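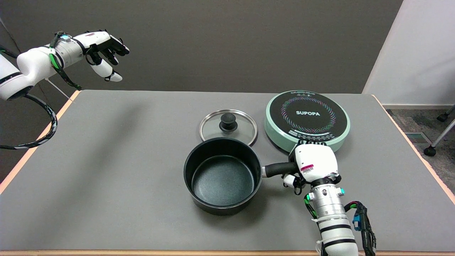

Step 1. The saucepan in the center of the table, handle to the right.

Part 2: Setting up your tabletop cooking corner

If you made it through Part 1, you've picked your table and you know which outlet you're going to use, so now we get to the fun part (well, I think it's fun!). This section covers the pan, the lid and the little induction cooktop: where they go, how to check them over, and how to get your first pot of water going. I wrote it for people who've just moved into one of the Wihongi studio apartments, which don't come with a stove, but it'll work for any dorm, den or spare room with a decent table in it.

Last updated 21 Jun 2025. I rewrote the boiling steps after a bunch of you wrote in, so if you printed the December version, please toss it and use this one.

What you need on the table

- One saucepan with a flat bottom
- The lid that fits it
- A portable induction cooktop, single burner
- A dry dish towel
- A kitchen magnet (any old one off the fridge)

Leave the spatulas, the salt and the mail somewhere else for now. I know, I know. My table collects mail too.

2.1 Start with the pan

1. Wipe the table down and let it dry all the way. Crumbs under a cooktop make it rock, and rocking drives me up the wall.

2. Put the saucepan down in the middle of the table, on its own. I like to start with the pan before anything else comes out of the box, because it tells me how much room the handle is going to eat up. Long handles are sneaky! You think you've got a small pot and then there's this whole other length sticking out to one side.

3. Turn the handle toward the hand you cook with. I'm right-handed, so mine goes out to the right. If you're a lefty, flip everything in this section around and you'll be fine.

4. Look at where the handle ends. It should stay over the table, and it should never point straight out at you past the front edge. If it does, slide the pan back.

5. Pick the pan up by the handle and set it down again a couple of times. Do this with the pan empty. Feel for any wiggle where the handle joins the body. A loose handle on an empty pan is annoying, and on a full one it's a trip to urgent care.

CAUTION: If the handle moves at all, tighten the screw before you go any further. If there's no screw, or tightening doesn't help, don't cook with that pan.

6. Now the magnet. Turn the pan over and hold the magnet to the bottom. If it grabs and holds, you're in business. If it slides off or barely sticks, that pan is not going to heat up on induction no matter how many buttons you push.

Note: Plenty of nonstick pans are aluminum, and some have a magnetic plate on the bottom and some don't. You can't tell from the top. I bought a lovely one from Stostar years ago that failed the magnet test, and it's now where I keep my onions.

7. Check the inside of the pan in good light. A speckled coating can hide scratches really well, so tip it back and forth and look across the surface. You're looking for peeling or flaking. Light marks from stirring are okay.

8. Wash the pan in warm soapy water with a soft sponge, rinse, and dry it inside and out. Dry the bottom twice. A wet bottom on a glass cooktop hisses and leaves rings, and then you get to scrub.

2.2 Bring in the lid and the cooktop

1. Wash and dry the lid the same way. Get your sponge in around the knob and along the metal rim, where old suds love to hang out.

2. Take off any stickers before the lid ever goes over heat. Paper labels turn brown and bake on. If yours won't peel, rub in a drop of cooking oil, give it a few minutes and try again with your thumbnail.

3. Lay the lid flat on the table behind the pan, knob up. It wants to be close enough to grab but out of the path of your arm. I used to lean mine against the wall and I've heard that crash enough times now.

4. Set the cooktop toward the back of the table, on the same side as the pan handle. Leave it unplugged for now.

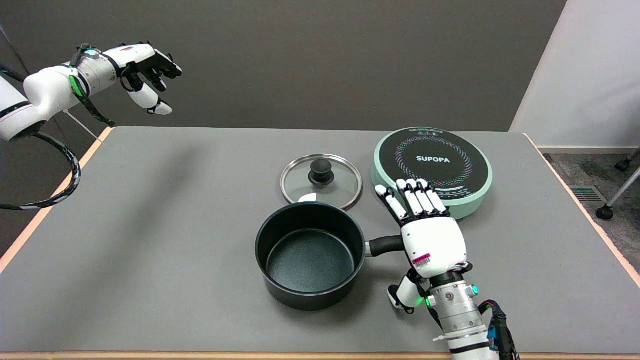
5. Give yourself a minute with that layout before you plug anything in. Reach for the pan, reach for the lid, pretend to stir. You'll look silly and it's worth it. If your sleeve drags over the lid on the way to the cooktop, move the lid farther to the other side. If you have to lean over the pan, pull the whole group a little closer to you.

6. Find the controls on the cooktop and turn them so they face you. Panels vary a lot from one cooktop to the next, so check your own booklet for what each icon means. Then find the vents (usually underneath or around the back) and leave a hand's width of open space all the way around. The fan needs to breathe.

7. Run the cord off the back or the side of the table, never across the front. It should have some slack in it and it shouldn't pass under the pan.

CAUTION: Don't use a power strip or a skinny extension cord. Plug the cooktop straight into the wall. If the outlet feels warm to your hand after a few minutes of cooking, turn everything off and get it looked at.

CAUTION: If you have a pacemaker or another implanted device, talk to your doctor before you use any induction cooktop. I'm just a person with a table.

A word about mats. People ask me about the silicone ones all the time, and I do like the thin round mat from Zunedeo under the cooktop if your tabletop is slick. Put it under the feet only and keep it away from the vents. If your table has a nice grippy surface you can skip it.

2.3 Check the layout before you power up

Run down this list with the pan still off the heat.

- Pan empty, clean and dry
- Handle pointing to your cooking side
- Lid flat, knob up, within reach
- Nothing sitting on the cooktop (phones and spoons included!)
- Cord out of the way
- Dish towel folded and nearby, off to the side

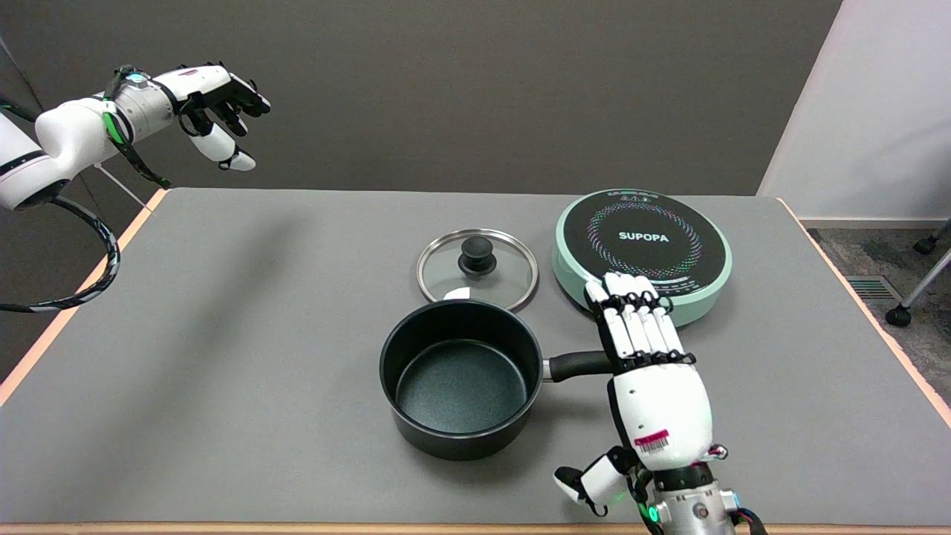
Pan in front, lid behind it, cooktop clear. Ready for section 2.4.

2.4 Your first pot of water

I always tell people to boil plain water first. It's cheap, it doesn't burn, and you'll learn what your cooktop sounds like.

1. Fill the pan halfway at the sink. Wipe the bottom with your towel.

2. Set it down in the center of the cooktop. Lift it on and lift it off, please, and don't drag it. Dragging is how glass tops get those gray scuffs.

3. Turn the handle so it's off to the side again. Everybody gets this right when they're practicing and then forgets once there's water in the pan. Me too.

4. Plug in the cooktop and turn it on. You may hear a hum, a buzz or a faint clicking. That's normal. A loud rattle usually means the pan isn't sitting flat.

5. If your cooktop goes by temperature, set it to 200 degrees Fahrenheit for the first few minutes and then turn it up until you get a real boil. If it only has power levels, start in the middle. Induction heats fast and the top setting can surprise you.

6. Put the lid on once the water starts to steam. Hold it by the knob and lower the far edge first, so the steam rolls away from your wrist.

7. Let it boil for 2 minutes, then turn the cooktop off with the button. Don't yank the plug. The fan will probably keep running for a bit and it needs to finish.

8. Lift the lid the same way you put it on, tilted away from you, and set it back on its spot behind where the pan goes.

CAUTION: The glass under the pan stays hot after the power goes off. It picks up heat from the pan itself. Keep your hands and your dish towel off it until it has cooled.

CAUTION: Never heat a nonstick pan empty. Induction can overheat a dry pan quickly and ruin the coating.

2.5 If it doesn't heat

The display blinks or the cooktop beeps. It probably can't sense the pan. Center the pan, then redo the magnet test. Very small pans sometimes aren't noticed at all.

It starts and then quits. Check the vents. Mine did this for a whole weekend and the culprit was a recipe card stuck under the back foot.

The lid chatters. Turn the heat down a notch, or set the lid a tiny bit crooked to let some steam out.

The water never gets past small bubbles. You're likely on a keep-warm setting. On the Arari hot plate I had before, that was the default and it drove me nuts. Look for the mode button and go up from there.

When everything has cooled, dry the pan, lay the lid upside down inside it with the towel in between, and store the cooktop flat with nothing heavy on the glass. Part 3 picks up with rice.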